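October, evening

Up at six. Rain again, so I skipped the walk and did the accounts instead. The heating oil came to 976 — I had set aside 1000, so that is fine for now. Digby Costigan called about the piano. He wants it moved before the frost and has two men who can do it.
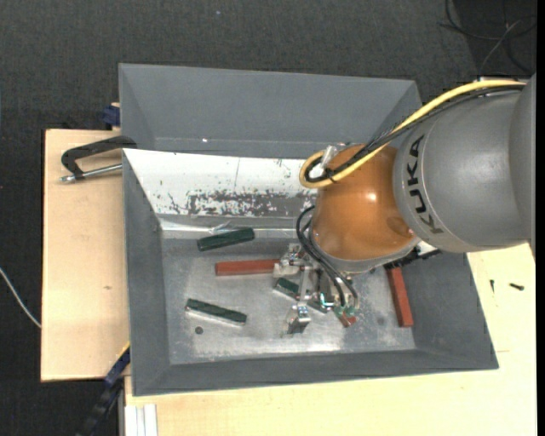

After lunch

Slept for 43 minutes, then raked the side yard. Found the Nurmi trowel under the hedge, handle split. Soup for supper. Wrote to my sister and told her yes for Thanksgiving — she will want pies, so I need to buy apples.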